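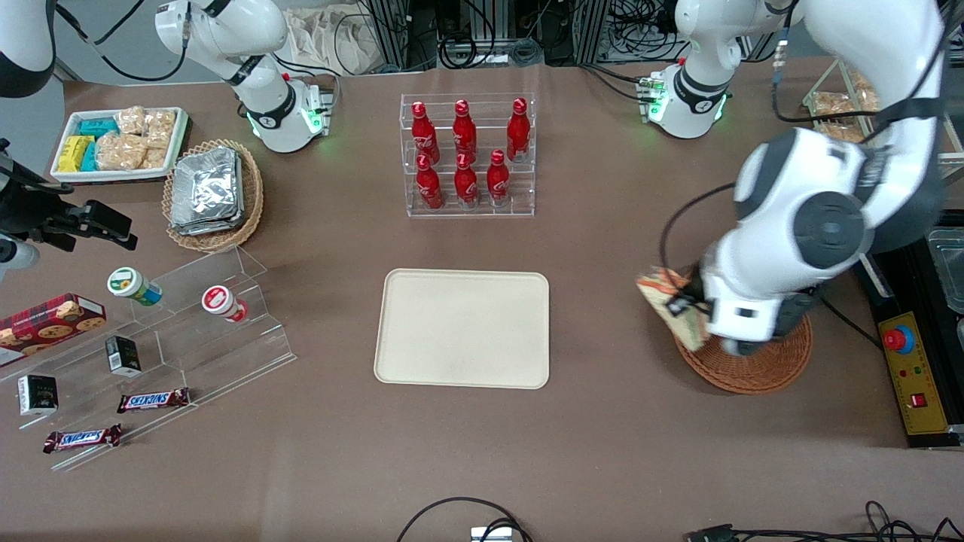

The snack table, with the left arm holding a bag over the round basket.

Grernen snack table project, weekly catch-up
Wed 6 March
Shared 44 times

Present: Mandla Mtshali, Rocío Pacheco, the two Forari folks on the call, and me taking notes (so blame me for the spelling).

We started late because the call link was the old one again. I've changed it in the invite, please delete the other one!

Last week's notes
Fine with everybody. Rocío asked me to fix the line where I wrote that Casado was sending us the new gripper pads. They're sending a quote for the pads. Fixed.

Where we are with the recordings
Mandla read out the numbers. We have 600 episodes in the Ello folder and he has watched 100 of them all the way through, of which he'd keep 82. Most of the ones he threw out were the same problem: the person driving stops to think halfway, and the arm just hangs there over the basket with the bag. A little of that is okay, but he doesn't want the model learning that a long pause is part of the job. So if you lose your place, end the episode and start over. I said I'm guilty of this and I'll own it.

The bag-to-basket task
This took up most of the meeting. Forari wanted to know if we're letting go of the bag too high. Rocío says just above the rim is right, and she'd like everyone to come down to the same sort of height before opening the gripper (I've been all over the place on this one). We went back and forth on whether it's good to have some variety in there. Where we ended up: vary where the basket sits and which way the bag is turned, but keep the release low. Mandla will write it on the instruction sheet in plain words.

The Coke bottles
They stay in the clear rack in the middle for now, all six of them. I'd asked to move them off while we do bags, and Rocío talked me out of it. She wants them in the background of the bag episodes so the model sees a busy table from day one. Fair enough. If you knock one, stop and mark the episode, don't just stand it back up and carry on.

Labels
We've been writing "basket" in the task text for both the round brown one and the woven one with the silver packets in it, and Forari pointed out that's going to bite us. From now on it's "round basket" and "packet basket." Same thing with the trays: "snack tray" and "empty tray." I'm going to go back through the old text and fix what I can, which will be a fun afternoon.

Jars
Short one. Rocío wants the two jars on the stepped stand left lying on their sides for the first batch, and we'll do upright ones after that. I wondered if the labels should face up every time. No decision, she'll try a few each way and tell us.

Anything else
Forari would love a second site by September. Mandla said let's get this table right first, and I don't think anyone argued.

To do
Mandla: instruction sheet, keep watching episodes
Rocío: jar tests, chase Casado for the quote
Me: relabeling, new call link (done)

Same time next week.

3 comments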